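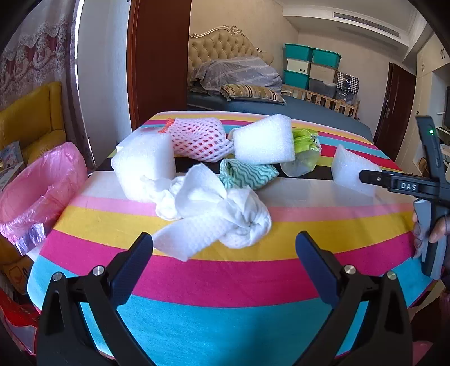 Attachment 1 – demo table, packing waste sort, view from the gripper.

Ticket: Hand-held gripper pair, faults during open day demonstration
Opened: June 14, 2024
Product: Storkeck two-hand demonstration set
Component: fingers, trigger, pairing, session software (Plitik)
Site: home visit, Dumitrescu open day
Priority: normal
Status: closed, one item carried over

Summary

The demonstration is a tidying task. Visitors take one gripper in each hand and sort soft waste from a table into a lined container on the floor. The recorded movements are then played back in Plitik on a laptop so that visitors can compare their own run with a reference run. During the open day we had three separate problems: soft items slipping from the fingers, the two grippers swapping sides in the software, and playback drifting out of step between left and right. All three are logged under this ticket because they were first reported as one fault ("the left one is not working").

Items in use

Paper towel, white foam blocks, pink fruit net, a folded cloth with a green and white zigzag pattern, a thin plastic bag in lime green and clear. Striped cloth left on the table at the request of the household. The task sheet asks for foam first, then net, then bag, then paper, with the cloth folded again and left on the table.

Problem 1: items slipping

Reported: the fingers close but the fruit net and the plastic bag slide out on lifting. Foam blocks lift without trouble.

Checked:
Finger travel, both grippers. Full travel, no play at the outer pivots.
Screws on the inner finger parts. One on the left gripper could be turned by hand. Tightened.
Tip pads. Dust and lint on both sets. Wiped with a dry cloth, no cleaner used.
Trigger spring. Normal.

Result: the net now lifts on most attempts. The bag still slips if it is taken by a single layer. Taken by a bunched part with the fingers pointing straight down, it holds. Visitors tend to come in from the side at a low angle and pinch the top layer only.

Action: added a line to the task sheet, "Take nets and bags from above, by the thickest part." No hardware change. Closed.

Problem 2: left and right swapped

Reported: the visitor moves the left hand and the right-hand trace moves on screen. First seen after the lunch break.

Checked:
Both grippers were switched off during the break and switched on again in a different order. Plitik 2 assigns the first device found to the left hand unless the fixed assignment box is ticked. The box was not ticked in the demonstration profile, although it is ticked in the workshop profile. The demonstration profile was copied from an older one and the setting did not come across.

Tried:
Restart of the software only. Swap remained.
Both devices off, left on first, wait for the light, then right on. Assignment correct.
Box ticked, devices switched on in the wrong order on purpose. Assignment correct.
Same test repeated after closing the laptop lid and opening it again. Assignment correct.

Action: box ticked and profile saved under a new name. The old profile has been removed from the laptop so it cannot be picked by mistake. Closed.

Note for whoever sets up next: the light on the body shows power and link. It does not show which hand the unit has been given. Check this on the screen by opening and closing one gripper before the first visitor starts.

Problem 3: playback out of step

Reported: when a run is played back, the left gripper closes before the hand has reached the item. Worse towards the end of a long run.

Checked:
Session length. Short runs look correct. The fault can be seen by eye once a run goes past 12 minutes.
Clock source. Both units were using their own clocks. Shared clock was set to "auto", which falls back to the device clock when the link is weak at the start of a run.
Link strength at the table was fair with the door open and poor with it closed. The laptop was in the next room at that point, charging.
Disk space on laptop. Enough.

Tried:
Laptop moved to a chair beside the table. Link good on both units. Long run recorded, playback in step from start to end.
Laptop back in the next room, shared clock forced on. Plitik refused to start the run and gave a link warning. This is the correct behaviour and better than a bad recording.

Action: shared clock forced on in the new profile. Laptop to stay in the same room as the grippers, on mains power. Runs already recorded with the fault have been marked and taken out of the comparison list. They can still be used for the first few minutes if anyone wants them.

Carried over: the marked runs may be correctable, as each unit writes a start and end time. Sent to Tivora with two of the affected recordings and the log files. Reply expected in July.

Other observations from the day

Visitors hold the lower handle too tightly and tire quickly. Runs get shorter and rougher as a result. A rest between runs helped more than any instruction we gave.

Left-handed visitors asked to swap the units over. With the box ticked this will now give a wrong assignment, so the units must stay in their marked hands. Both are the same shape and nothing is gained by swapping.

The crumpled paper towel is the best item to start with. It holds its shape, it can be taken from any side, and a dropped one does not roll. We moved it to the front of the table for first attempts, against the order in the task sheet. Task sheet to be changed.

The striped tablecloth moved when a visitor pressed down with the fingertips. Clips were tried at the table edge. One visitor's sleeve caught on a clip, so they were taken off again and the cloth pulled straight between runs.

Bin liner: fold the rim well over the container. With a loose rim the fingers pick up the liner together with the item on release.

Count for the day: 21 runs recorded, all with both hands.

Parts used: none.

Follow-up entry

Full set-up repeated at the workshop with the new profile, laptop at the table, same task sheet with the revised order. No swap, no drift. The screw on the left gripper had not moved. A drop of medium thread lock was applied to it and to its partner – leave overnight before use. The right gripper was left as it was.

Ticket closed except for the recordings sent to Tivora. If they come back corrected, add them to the comparison list under their original run numbers and remove the mark. If not, delete the marked copies from the demonstration laptop and keep the set on the workshop drive.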